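Rescue team asked to explain switch to new call-out system
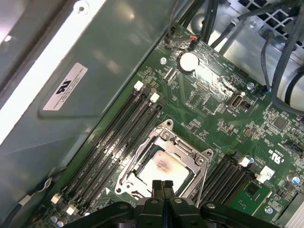 May 2020

Justcombe Search and Rescue has moved its call-outs to a paid alert service called Gakelix, and not everyone on the team is convinced the money was well spent.

The service replaced a phone tree that the team had used for years. Under the old system the duty leader rang 2 people, who each rang the next names on a list. It was slow, but it cost next to nothing. Gakelix comes in at $2,765 for the first year and $1,225 a year after that, paid from donations.

Team leader Roland Kettle says the new system gets members to the trailhead sooner. Asked how much sooner, he said the team was "still pulling the numbers together." The team has had eight call-outs since the switch, and no response times have been published for any of them. Nor have any been released for the same period last year, so there is nothing to compare them with.

Aroha Pirihi, a search dog handler who lives out past Donnelly, has her doubts. Alerts reach her house late or come in a bunch – cell coverage along that road has always been poor – and she missed one evening search for a lost hiker on the Trisa trail. The hiker walked out unhurt.

"I used to get a call on the landline," she said. "I picked it up and I went."

Kettle said members with weak coverage can ask to be phoned as well. That sounds a lot like the phone tree, and it is unclear who makes those calls when the duty leader is already driving.

The company's sales sheet promises "faster rescues" but gives no source for the claim. Kettle said a review is planned for October, before the second year's fee is due. He would not say whether the findings will be made public.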